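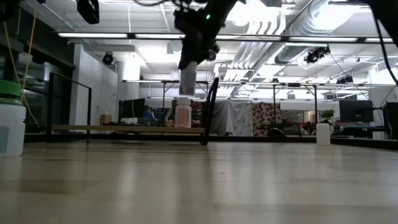

Phyllis Naylor wrote to us in June that her Jedura organizer had been easy to fill and hard to live with, and that she had gone back to keeping everything in the original bottles within a month. Her letter arrived while this review was being prepared, and it states the main question fairly: does a weekly pill organizer earn its place in the home, or do the bottles do well enough?

The Jedura is sold by Plestico as a seven-day organizer with two compartments per day. The unit reviewed was bought at full price from the Bellport store and used in one household for 11 weeks. Plestico was not told of the review and supplied nothing for it.

Filling

A full week takes 10 minutes to load once the user knows the order. The compartments are wide enough for large fish oil capsules, and the rounded floor lets small tablets be picked out with one finger. The day letters are molded and then painted. The paint on the two most used lids had begun to wear by the end of the trial, although the raised letters could still be read by touch.
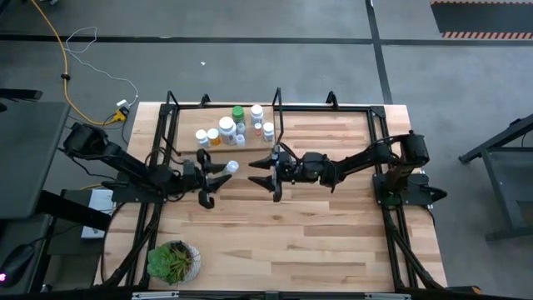

Medicine bottles on a raised board, with a potted succulent at the corner of the table.

Opening and closing

The lids are the weak point. Each closes with a firm snap, and the force needed to open the evening row is greater than it should be for a product aimed at older adults. Siu-fong Poon, who tested the organizer for this review, has mild arthritis in both hands and needed 3 attempts on some mornings. The morning row gave less trouble. Plestico's leaflet claims that the hinges are good for 300 openings, a figure that a person using every compartment weekly would take years to reach. No hinge failed in our use.

The lids are not child-resistant, and the leaflet says so in small type on the back. Households with young visitors should store the organizer in a locked or high cabinet. The same leaflet properly advises asking a pharmacist which medicines must stay in their original packaging, as some are affected by air or moisture.

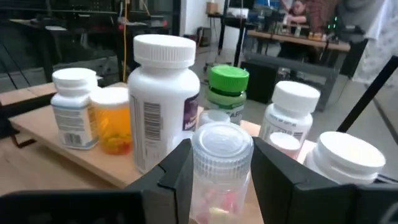
A clear bottle with a ridged cap; pills show through its walls.

Comparison with the Avram

The Avram costs slightly more and has push-button lids. It is easier to open and noticeably bulkier, and its buttons can be pressed by accident in a full handbag. For use at home, the Avram is the better choice for anyone with reduced grip. For travel, the Jedura is flatter and stays shut.

Cleaning

The tray may be washed by hand in warm water. It should be left open overnight before refilling, as water collects behind the hinges.

Rating

Recommended with reservations. Readers who have kept the receipt should note that the Bellport store accepts returns of unused organizers only.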